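Search this site Enter keywords Go

Llinos Gape
2/9/21

Read the Zimness Harbor dredging notice twice now. They want 3,000 cubic yards out of the entrance channel and say boats over 12 meters will be able to come in "at all states of tide." I'd like to see the survey behind that.

The last dredge was done by Koser. Two winters later I was touching mud off the fuel dock at low water, and I draw five feet.

Réjean Lemieux says the sand comes around the north breakwater and always will until somebody fixes the gap in it. He's run the workboat there long enough that I'd take his word over a brochure. 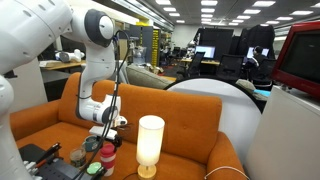 The gap isn't in the notice. Not one line. What is in there is a rise in slip fees, starting this season — before a bucket goes in the water.

Also no word on where the spoil goes. Last time it was "offshore," and the oyster people at Swai had plenty to say about that.

Someone replied that Urnora did the same job and it held fine. Urnora is up a river. Different silt, different current, no surf. I don't see what it proves.

I'm not against dredging. I'd pay my share for a channel that stays open. Show me soundings from before and after the Koser job and I'll read every page.

Comments close at the end of February. Mine went in this morning.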